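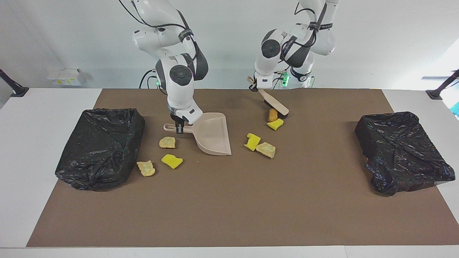
Vol. 5, no. 3

Lists > Busevton > Teaching by hand > Messages

Re: sweeping up with two arms

Réjean Doucette wrote:
> We've started on the brush and dustpan job at Pusard. Bits of
> yellow sponge and some crumbly stuff on the brown mat, a black
> bag on either side. One person drives both arms by remote
> control. Gowda has asked for 80 good runs and thinks the arms
> will manage alone by November.

I'd like to see it, but I don't believe the November part.

A dustpan is harder than it looks. When I sweep my own kitchen floor I feel the lip of the pan sit flat, and I press a bit more if it rocks. Your driver gets none of that through the controls. He goes by eye, so the arms learn to go by eye, and a pan that is very slightly tipped will push a crumb along all day.

Then there's the mess itself. Sponge will bounce off bristles and crumbs will break up under them. What counts as a good run if the big pieces are in and a trail of dust is left behind? Whoever marks the runs needs to settle that first, or you'll have one rule in the morning and another after lunch.

We had the same row at Dirmont over wiping trays. Three drivers, three habits, and the arm picked up a sort of dither between them. I'd take fewer runs from one patient person — and keep the bad ones in a separate folder, don't bin them.

Do you move the bags between runs? If they always stay put, I wouldn't trust the result very far.

Contact the list owner | Copyright Busevton | Back to top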